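Notes on limescale, part one of several. We moved to Lostholm in May and the water is very hard. The test strip from the supplier went straight to the top band.

Hardness in this country is usually given as milligrams per litre of calcium carbonate. Anything over 200 counts as hard. Most people never look theirs up, but the water company will tell you by postcode.

Scale forms when the water is heated. Dissolved calcium hydrogencarbonate breaks down, carbon dioxide leaves, calcium carbonate stays on the metal. Cold pipes collect far less of it.

So the kettle is the obvious victim but the expensive one is the hot water cylinder. Scale on an immersion element insulates it. The element runs hotter than it was designed to and fails early.

Kettle method: citric acid, 30 g in 700 ml of water. Heat until warm, switch off, leave for half an hour, pour away, rinse twice. Do not boil it. Boiled citric acid can leave calcium citrate behind, and that is harder to shift than what you started with.

Vinegar works too. It is slower and the kitchen smells of it until evening.

Never mix either of them with bleach. Acid plus bleach gives off chlorine gas.

Shower heads: unscrew, soak in the same mix, brush the nozzles with an old toothbrush. Check the rubber washer before refitting. Mine had gone flat and I blamed the thread for two days.

Sinéad Flanagan asked about magnetic clamps. I fitted one at the last house and weighed the kettle scale before and after. No difference I could measure. One house, one clamp, make of that what you like.

Ion exchange softeners do work. They swap calcium for sodium, so keep one unsoftened tap for drinking and for making up baby milk. Budget for salt.

Surfaces next. Hard water dries to a white film on anything smooth, and pale tops hide it until you catch them in low light. Wipe dry after wiping wet. 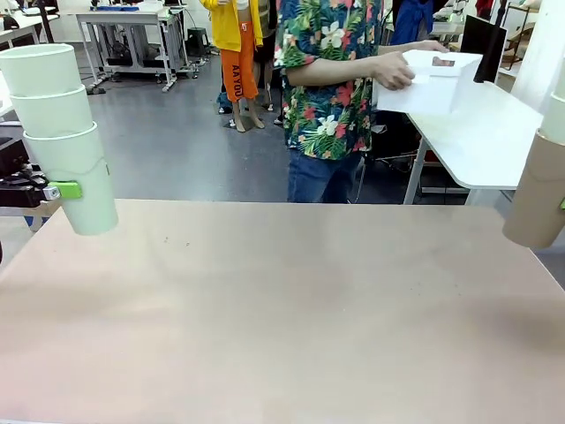 Pale top, a few scuffs and specks.

Do not use citric acid on marble or limestone. Both are calcium carbonate, so the acid eats the stone as readily as the scale. Plain water and a dry cloth.

Part two will be the cylinder. Edmund Pawlak has lent me his element spanner and I need to find the drain valve first.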